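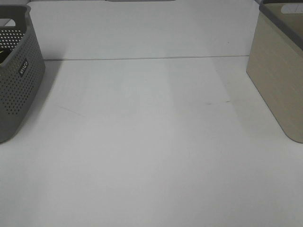
The gray basket and the beige bin, one at each side of the white table.

The Craft Closet Gallery

Welcome to the June page! Those of you who have been following along know that the closet under the stairs at our place on Quinlan Street has been waiting its turn since the winter, and I finally ran out of excuses. My sister-in-law Yvette Dufour came over with a thermos of coffee and a great deal of patience, and between us we got through the yarn, the fabric scraps, the ribbon and a shoebox holding 197 buttons (Yvette wanted to know, so we sat down and counted them out like a pair of bank tellers).

I've always had a soft spot for the gray kind of basket, with its rows and rows of little round holes. You can get a peek at what's inside without lifting anything down, and a damp cloth takes care of the dust. There's a bit of something yellow-green and black peeking through the side of this one.

The beige bin is more of a dresser-upper. It has a texture like linen on the outside and a dark gray rim along the top, and I do think that creamy tan color would look sweet on an open shelf, where the gray might seem a little plain. Solid walls, too, so a messy tangle of yarn can stay a private matter!

Both have handle openings up near the top, and I wouldn't buy a bin without them anymore. Five of my old ones had none, and I carried them up and down those stairs for seven years, hugging them like sacks of flour.

If you have a closet of your own to show off, send your pictures along and tell me what you keep in it. Yvette is already asking about the linen cupboard, and I would love some ideas before she comes back.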